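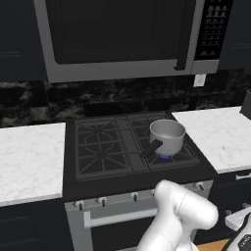
Range hood fan or microwave fan when the kitchen has no outside vent?

Posted by Sepehr Bahrami, 6 Nov 2022

We moved into a second-floor apartment on Lornance Street and the microwave over the gas cooktop only recirculates. There is no duct behind it. When I fry anything the smell stays in the living room until the next morning, and the smoke alarm in the hall has gone off twice. The landlord says I can change things at my own cost as long as I don't cut into the outside wall. The kitchen window is 7 feet from the cooktop. Is it worth buying a new charcoal filter, or should I put the money into something else? My budget is 50 dollars.

nurkov_tenant

Change the filter first. Most people never do. On ours the charcoal one was behind a grille at the top, and the two metal grease filters slid out from underneath. Check your manual for the part number because the sizes are all different. I paid 38 dollars for a pair and the smell was a lot better, but the smoke wasn't. Charcoal doesn't do much for smoke.

Soak the grease filters in hot water with dish soap and let them dry completely before they go back in.

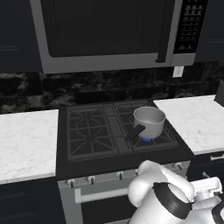

Iken

A recirculating fan takes out some grease and some odor. It does not take out moisture or what the gas burners give off, so you need fresh air either way. Put a box fan in the window blowing out and open another window or door on the far side of the apartment so air can come in. Start it before you turn on the burner and leave it going after you finish eating. A used box fan will fit in your budget with the filter.

Also use the back burners for frying, and use an oil with a higher smoke point. Don't take the battery out of the alarm. If you don't have a carbon monoxide alarm, ask the landlord for one.

macsuibhne40

open a window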